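Hekness Music Collective > Meetings > Minutes > December

Minutes of the December meeting
Held in the upstairs room at Hagedorn Studios, 7.15 pm

Present: Henrike Lindemann (chair), M. Pryce (minutes), D. Achterberg, S. Oyelaran, J. Tull, R. Castell
Apologies: F. Marsh

1. Minutes of the last meeting

Agreed, with one correction. Under item 4 the support act for the Wutley show should read Prirnasow, with one s. The name was also wrong on the listings page and DA has changed it.

2. Wutley show

RC reported that 376 tickets were sold in advance and on the door together. The venue has sent its settlement sheet and the bar split is as agreed. The PA hire came in higher than quoted, as the hire firm charged for a second engineer. JT did not remember agreeing to this. RC to ask for the booking email before the invoice is paid.

Prirnasow's set overran and the headline set was shortened to keep to the curfew. SO said the changeover had been too tight on paper and that both acts had been given different running orders. It was agreed that one running order goes out in future, from RC only, and that it goes to the sound desk as well.

Action: RC to query the invoice. RC to draft a standard running order sheet.

3. Prirnasow single

The mix is finished and everyone present had heard it. There was a long discussion about the intro. DA and JT would like it cut for the streaming version. SO said the band wanted it left alone and that the radio edit already deals with this. Left as it is -- the band has the final say under the agreement.

Artwork is still outstanding. The designer has sent 2 versions and the band prefers the darker one, but the lettering is hard to read at thumbnail size. HL to go back to the designer. The release date stays open until the artwork is signed off, as the distributor needs everything in one upload.

Action: HL to speak to the designer. SO to collect songwriter splits in writing from all members of the band.
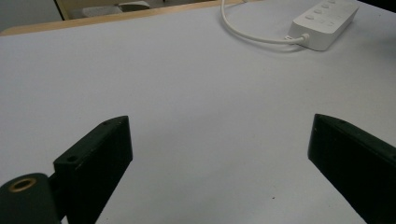
4. Money

The balance stands at £1,176 before the PA invoice. JT asked whether the mastering for the spring EP could be paid from this. HL would prefer to wait until the Wutley money has cleared. Agreed to wait.

MP has registered the two older tracks which were missing from the royalty account. Any back payments will show on the next statement.

5. Rehearsal room

Hagedorn has offered the same evening slot from January at the same rate. Accepted. Users are reminded to switch the amps off at the wall and to put the mic stands back in the cupboard. The snare left behind after the last session is still in the office.

6. Any other business

SO has been sent demos by a rapper from Wutley and will share the link. Comments to SO by email, please, and not in the group chat.

DA asked for access to the mailing list. MP to set this up.

The meeting closed at 8.50 pm. Next meeting in January, same room.

Contact the collective | © Hekness Music Collective | Back to top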